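A Saturday-free report from the Trirnholm workshop open house
Posted 10/5/21

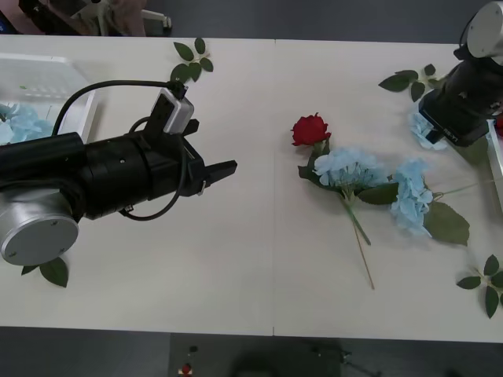

Two arms and a lot of fake hydrangeas on the big white table at Trirnholm.

I've been meaning to get out to the Trirnholm shared workshop ever since I saw a flyer for it back in July, and I finally made it to their open house. It's a 37 minute drive from my place if you don't miss the turn by the feed store, which I did, twice. Parking is on the grass. Bring boots if it's been raining!

The building used to belong to a seed company and it still has the old loading doors, so you walk straight in off the yard and you're standing next to the table saws. Wood is on the left, metal at the back, and then there's a long room with a dark gray floor where the electronics people and the robot people share the space (and argue over the outlets, from what I heard).

I'd come mostly for the robot build, so I skipped the bowl turning and headed for the back. The project is called Jernora, and it's a flower arranger. Jasper Van Hecke started it in his garage, where it was one arm bolted to a door, and moved it to Trirnholm when his wife wanted the garage back. Now there are two arms, one reaching in from each side, with white containers at the ends and the flowers spread out in between. The idea is that the arms pick the stems up off the table and put them away, and later on, the other way around - take them out and make something you'd want to put on a dinner table.

The flowers are artificial, red roses and pale blue hydrangeas, plus a bunch of loose sprigs of rose leaves. I asked why not start with something easier, like blocks, and Jasper said he did blocks all last winter and was sick of them. A stem is thin and hard to grab, and the head on a hydrangea is so wide that it hides its own stem from one side. The leaves are the worst, he told me. They lie almost flat on the table and they overlap everything.

I got to look at the gripper up close and I liked it a lot. Black fingers, a little white camera clamped on top with a bracket, and the cable looped back over the wrist with plenty of slack. I asked about that slack because I've killed two cables on my own little arm at home by running them too tight around the wrist. Jasper leaves enough for a full turn each way and then adds a hand's width. I wrote that down. He also told me to stop using zip ties on anything that moves, and I wrote that down too, with less enthusiasm, having just bought a bag of 500.

The table is two white panels pushed together edge to edge. Bart De Bruijn built the legs and he's still annoyed about the seam. One side sat higher than the other for weeks and he ended up shimming it with pieces of a cereal box before he found the leg that was short. You can run your fingernail across it now and hardly feel a thing. If I build one I'm going with a single sheet, even if I have to borrow a truck.

Bart does most of the software as well. They steer the arms by hand through a task over and over, record it, and then train on the recordings. They had 16 good runs saved from that morning and wanted more before lunch. It's slow going! One rose to the container takes a while when you're being careful with it, and everybody in the room goes quiet and leans in, me included. A kid next to me kept whispering "get it, get it" the whole time.

I stayed in there way longer than I planned and then had to rush the rest. The laser cutter had a line so I only waved at it. There was a nice demo of a hand-cranked pasta dryer from a couple out of Usten, and somebody was giving away drawers of old screws, so of course I came home with a drawer of old screws. Coffee was fine. The apple cake was gone by the time I got to it.

I talked to Bart a bit more on the way out about what I'd need for a second arm at home. His advice was to fix the first one to something heavy before spending any money, and to get the lighting the same every day, even if it means closing the curtains. My bench is under a window, so that's a weekend gone. He buys his bearings and odd hardware from De Graaf, and says to go in person and bring the old part with you.

Membership covers evenings too, and you need a short safety class before they let you touch the metal side. The robot corner doesn't need the class but you do have to ask Jasper or Bart first. I took a form home. It's on the fridge, under the magnet with the dentist appointment.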